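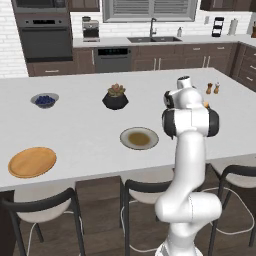

How many recorded attempts does it take before a robot arm can learn a kitchen job?

The number I was given at Anville was 3000 for a single task, and the person giving it was careful to say that this bought a decent result in the kitchen it was collected in, with no promises about yours.

I went to the Anville open day on August 3, 2021 expecting to be sold something, and I was, though with more patience than usual. Anville makes simulated kitchens. A program called Bramelano sets out the dishes and the food, an operator with a hand controller drives a simulated arm through the job, and every attempt is saved as an example for a learning system. The learning system is called Zindoreo. I asked what the names meant and got a shrug.

The visit had three stops: a talk, the operators' room, and a table where guests could have a go.

The talk was the weakest part. We heard that simulated data is cheap, that you can move a plate without washing it, and that the arm never breaks. All fair enough. What I wanted was the share of attempts that get thrown away, and that slide was missing. When I asked, I was told it depends on the task and on the operator. I am sure it does. A bakery that told me its burnt loaves depended on the oven and the baker would get the same look from me.

The operators' room was better. It was quiet, a bit warm, and people were plainly getting on with their jobs. The kitchen on the screens was an island with a white top and bar stools, with dark cabinets behind. The layout is changed between attempts so the system doesn't just memorize where things sit. I liked the idea and was less taken with how far it went. Dishes come and go, but the island stays and so does the wall oven. If I were a learning system I would lean on that oven pretty hard. 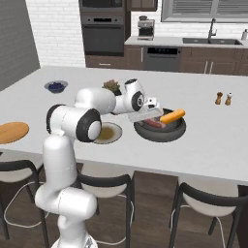 The gripper over the frying pan, with a sausage inside.

I also asked who decides that an attempt was good. The operator presses a key at the end, and a second person checks 2 percent of the files. That is a thin slice. The guide said the rest are screened by a script, and when I asked what the script looks for, she said mainly that the object finished in the right place. So an ugly, wandering reach that gets there in the end goes into the pile beside a clean one. Maybe that does no harm. I'd have liked to see somebody test it.

My own turn at the guest table went badly. I was given file number 1609 and told to move one item. Depth is very hard to judge on a flat screen, and I closed the gripper on air again and again before giving up. They were kind about it and said my file would be deleted.

Anozie, the company paying for the work, had a stand by the exit with leaflets about home helpers. The leaflets show no failures either. There is another open day in November, and the front desk told me a real arm in a real kitchen will be running by then. I've put my name down for it. Parking is free, but the coffee runs out early.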